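Jollside opens grocery sorting project to gather hand-guided robot examples

Manora, April – Jollside has begun collecting examples for Busteo, a learning system meant to teach two-armed robots how to sort packaged food into containers. The first set of tasks uses instant noodles, and 2714 examples have been recorded to date.

Each example is one complete attempt at a task. The movements of both arms are stored together with the views from several cameras, and the learning system is later trained on the whole set. Jollside chose noodle packets as the opening subject: they are light, shiny and slightly different in shape every time they are put down.

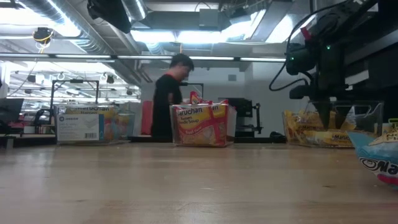
Maruchan noodle packets in clear bins at the Jollside workspace in Manora, with a robot gripper reaching into the bin on the right.

Habibur Saha, who leads the collection work, said the choice of bins mattered as much as the choice of food.

"Clear plastic is difficult for a camera," he said. "The walls reflect the ceiling lights and the packets show through the sides. If we only recorded on easy backgrounds, the system would only be good at easy backgrounds."

The packets are spread over the table in a new layout for each attempt. Some are left overlapping on purpose – a gripper has to learn to take the top one without dragging the other along. Flavours are mixed so that the system meets several wrapper colours in the same session. 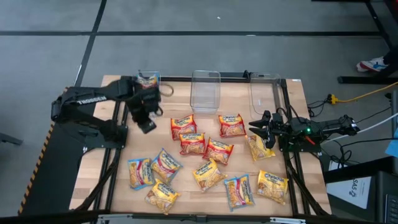
How the examples are checked

Every recording is reviewed before it is added to the set. Attempts with a missing camera view are removed, and so are those where the operator stopped part way. Dropped packets are kept if the operator picked them up again and finished the task. In the most recent batch, 291 attempts were recorded and 146 of them involved at least one overlapping pair.

Operators complete a short course before their first session. They are asked to work at a steady pace and to approach packets from more than one side.
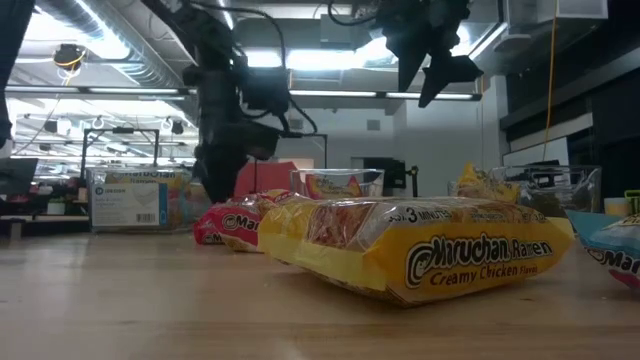

Packets on the table in front of the bins, including one marked Creamy Chicken Flavor.

The next round of collection will add tins and small cartons. Jollside will also share 95 sample recordings with Thambiah, its partner on the project, which is building the software used to label each stage of a task.

"We want more variety before we want more volume," Saha said. "The noodles have given us a good start and we will keep them in the mix."

Enquiries about Busteo should be sent to the Jollside press office in Manora.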